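Chapter 7: Selling the Lump in the Throat

Skovedico sells bathroom sealant. In June it released a two-minute film in which a lonely widower reseals a tub and weeps.

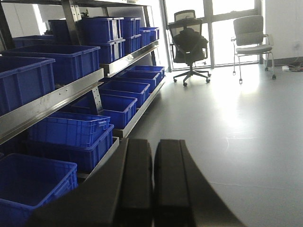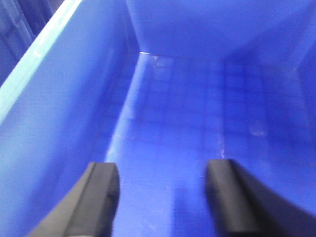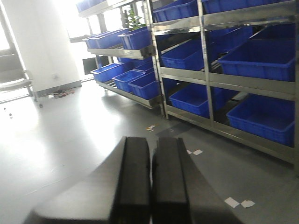

Fig. 7.1 Steel shelving (first and third) and a blue plastic bin (second).

Novmont tested the film on 500 viewers. Most cried - and 18 could name the product. This chapter asks what the tears were for, and who paid for them.

We use cookies to improve your visit. Accept | Manage settings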